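Why the Folding Cell Dropped Out: Final Report on the Ellent Fault

Student project report, Robotics Lab II
Team Ellent

1. What we set out to do

Our project, Ellent, was supposed to fold small garments with two arms and put them in a bin. That was the plan in September. By March we had a different project, which was finding out why one arm kept letting go. This report covers the second project. We have tried to keep apart what we measured and what we would like to believe, and in places the first pile is a lot smaller than the second.

The two arms run from one control program, which we wrote on top of the Genura motion library. The power board came with the Zerkomero kit. We inherited both from last year's team along with a page of notes saying the setup was "stable." It was stable with the arms moving in the air. We found no record of it being tested under load.

2. The fault

During a fold, with both grippers holding the cloth, one gripper would go slack while the other kept pulling. The program did not stop. It logged the move as complete and went on to the next one. In our main test block this happened in 11 folds, and in 2 of those the arm also sagged at the elbow and came down on the mat.

Nothing was broken and no one was hurt. We still think the second kind should be treated as a safety matter. An arm that goes limp while its partner keeps moving can swing toward whoever is reaching in to fix the cloth, and reaching in was exactly what we had gotten into the habit of doing.

3. First theory: the cloth

The easy explanation was that the fabric slipped. Knit stretches, hems are thicker than the rest, and a poor grasp could look like a weak one. Several of us liked this theory because it meant our code was fine. We went through the wrist view before each grasp to see what the fingers were being asked to pick up.

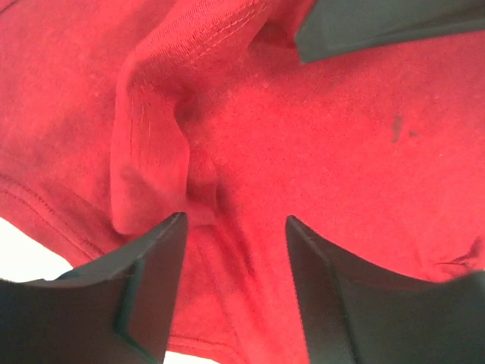
Was the cloth to blame for the dropped grips?
Only for a few of them. When we sorted the failures by grasp point, grips on a doubled hem failed about as often as grips on a single layer, and a slipping cloth can't explain an elbow that sags.

We also tried a stiffer cotton. The fault came back within the first hour. A thicker pad on the fingers seemed to help for one afternoon, and one earlier draft of this report called that a fix. It was a run of luck.

4. Second theory: the servo bus

The motors in each arm share a single data and power line. If the voltage dips far enough, a motor can reset and come back with its torque turned off. We had never logged this. The library has an option to read each motor's status on every cycle, and it was switched off to save time.

We switched it on and repeated the two-handed pull, with the arms stretching the cloth from opposite sides before the first fold. That is the moment when both arms draw the most current. We logged 3000 control cycles per run. In the failed runs, the gripper motor stopped answering, then answered again with torque off. The program had treated the missing replies as "no change" and carried on.

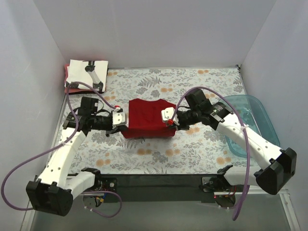
5. What we changed

The first change was in the software. If any motor misses a reply, both arms now hold position and the program stops until a person restarts it. This made the cell slower and more annoying to use, which we take as a sign that missed replies were more common than we thought.

The second was a rule for people. Hands stay out until motor power is cut at the switch. Pausing the program does not count. We had been relying on pause all year.

The third was a separate supply for each arm, borrowed from the Sithole bench next door. Since then we have not seen a reset during a pull. We would not call the problem solved. The borrowed supplies went back after a week, the room was cooler by then, and we had also reseated every connector on the same day. Any one of those could be the real cause.

6. What we can't claim

We did not put a scope on the power line, so the voltage dip is a guess that fits the logs. We never made the fault happen on purpose, and a fault you can't trigger is hard to declare gone. We also can't say how many of last year's "completed" folds were completed, as the old logs would read the same either way.

7. For the next team

Leave the status reads on, whatever they do to the cycle time. Change one thing per day and write it down before you run anything. Buy two supplies and put a scope on each before trying anything heavier than a T-shirt. The old notes are still in the project folder - we have crossed out "stable."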